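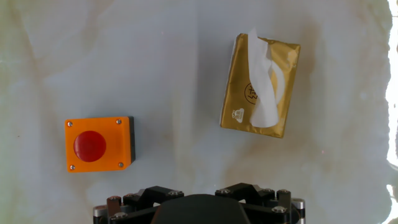

DATA CARD / SPOKEN WORD AND COMEDY

Momow: stand-up sets from the Skavavholm club nights

Welcome, and thank you for stopping by! Momow is a collection of transcribed stand-up comedy sets, recorded at the open-mic nights in Skavavholm and typed up by people who like jokes a good deal more than they like typing. It holds 400 sets by 92 comedians, most of them between five and eight minutes long, with the laughs, groans and heckles marked where they fell.

What you get

Each set is one plain text file. The first line gives the performer's code, the second the night, and the third the language (mostly English, with a fair helping of Czech and Slovak). After that comes the set itself, one spoken line per row. Audience noise sits in round brackets, so (laugh), (big laugh), (groan) and (silence) all mean what you would hope. A heckle starts with a plus sign, and where we couldn't make out the words we typed three question marks and moved on.

There is also a file called pauses.csv, with timings for 232 of the sets. The rest were recorded on an older machine that drifted, and Oldřich Trnka, who did the timing work, would sooner leave a gap than guess.

How the sets were typed up

One person typed and a second person listened through and corrected. When the two disagreed about whether something was a laugh or a big laugh - and oh, they did - Dagmar Gajdoš had the final say. Her notes on the awkward ones are in the folder named Gajdoš, and they are well worth a read on their own.

Please be kind

Every performer agreed to be included under a code. Some of the material was being tried out for the first time, so please don't perform it, and don't go working out who is who. There is swearing in a lot of the files, marked with an S in the index.

Known problems

Set 17 from the Testley exchange night is missing its ending. Accented letters in the older index may come out wrong in some spreadsheet programs; opening it as UTF-8 sorts that out. A corrected index is planned for August.

Last updated 11 July 2026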